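Woven sacks: opening, folding back and closing

Most of what passes through the narrow aisle at Killia arrives in cardboard cartons, and cartons need little discussion. You cut the tape, lift the flaps and put the knife away. The big white woven sacks are a different matter. They come in fewer numbers and take up more of my working day, and over two years I have settled on a way of handling them which I am writing down here, mainly for my own reference.

The sacks are woven from flat plastic tape. The weave is strong along the tape and weak at any cut edge. Once the factory stitching is out, the top has nothing holding it together and will fray for as long as you keep handling it. Everything below follows from that.

Opening

Stand the sack upright on the floor before touching the stitching. If it leans, push the contents about from the outside until it sits on its own base. The factory seam on ours is a chain stitch, and a chain stitch has a right end and a wrong end. From the right end the whole thread pulls out in one go. From the wrong end it locks after two stitches and you will be there with a knife. I look for the side where the stitch appears as a single plain line and start at the right-hand end of it. This works on the sacks from Zarnedar every time. On the ones from Egan the seam is sometimes sewn over a paper strip, and the strip has to be torn off first.

Keep the thread out of the sack. A length of it dropped inside will be found later by whoever least wants it.

Gathering and folding

With the thread out, gather the mouth in both hands and work from a low position. I sit or crouch directly behind the sack with the top between my hands. Standing and bending is quicker for one sack and noticeably worse by the fourth. Take a fold in each fist, bring the fists close together, then roll the loose rim outwards and down. The rolled rim makes a collar, and the collar does two jobs: it hides the cut edge, and it keeps the mouth from flopping shut.

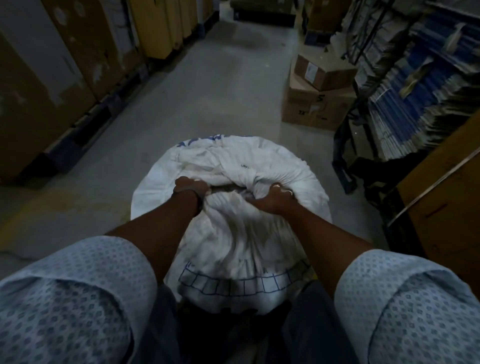 Posted in June by the author
Filed under: storage, packing

The printing is worth a thought before you roll. Many sacks carry a row of printed boxes on the side for batch details, and lettering higher up near the top. If the roll goes too deep it covers the lettering, and then somebody unrolls it to read it and the collar is lost. I keep the row of boxes facing out towards me, and if the sack is to stand for more than a day I copy the batch details on to a card tag and tie it on.

How deep to roll depends on how full the sack is. For a full one, a hand's width is the most you will get. As the level drops the collar can be rolled further, so that the rim stays just above the contents. This saves reaching down inside, and the shortened sack is also less inclined to topple.

Dirt collects in the folds. The outside of a sack has been on lorries and floors, and when you roll the rim the dirt sits exactly where your wrists go. I wipe the top with a dry cloth first. A damp cloth turns the dust to paste and drives it into the weave.

The liner

Treat the outer sack and any plastic inside it as two separate things. Open the outer fully, let go of it, then deal with the plastic. If both are dragged open together the plastic catches on the frayed strands and tears, generally at the top where you wanted to tie it again. When closing, reverse the order: plastic first, pressed down to get the air out and twisted, then the outer gathered over it.
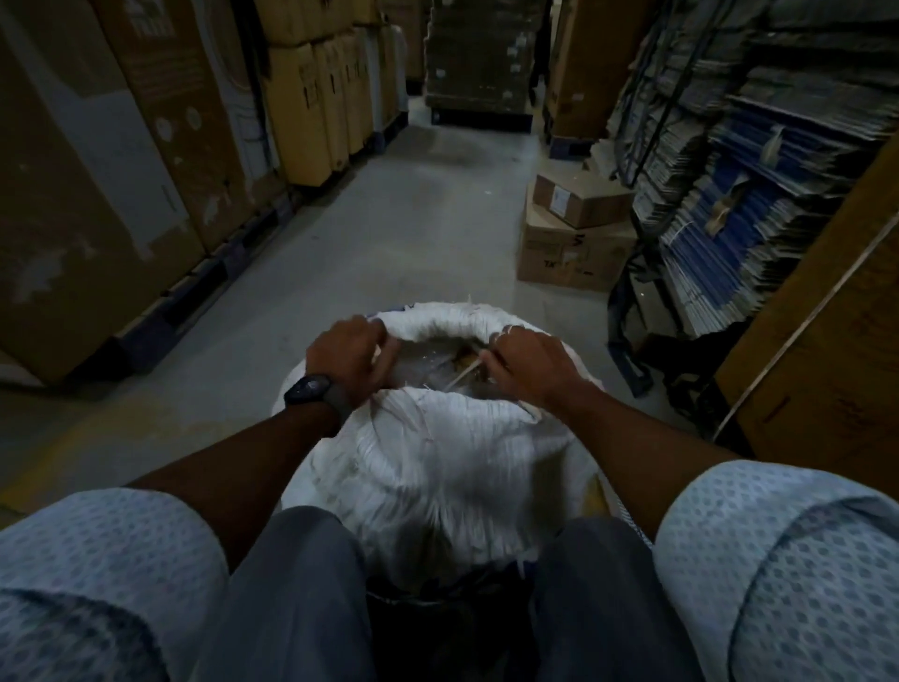
Can the frayed edge be stopped from shedding?
Trimming helps for a short while. Cut the long strands off with scissors, fold the edge under once and roll the collar over it, so that the raw edge is enclosed. Pulling at the strands makes it worse, as each one loosens its neighbour.

Closing

I have tried three closures. String works but slips on the shiny surface unless it goes round twice. Tape does not hold to a dusty weave. Cable ties hold very well and I buy them in a box of 1000 from Flargate, the only drawback being that each one is used once and then cut. For sacks opened daily I use string with a slipped knot, and for sacks going back into store I use a tie.

Twist the neck before tying. An untwisted neck bunches unevenly and leaves a gap in the middle that you can put a finger through. Two full turns is enough.

Standing them in the aisle

Open sacks stay clear of the cartons by at least 50 centimetres, so that I can get round them without brushing the rim. They stand in single file, oldest nearest the door. In aisle 17 there is not quite the width for this and I close every sack before leaving it, even for lunch.

Empty sacks are shaken out, folded in three and kept flat under a board. They are useful for lining shelves and for taking waste card to the baler. I do not refill them with anything heavy once the top has been cut more than once.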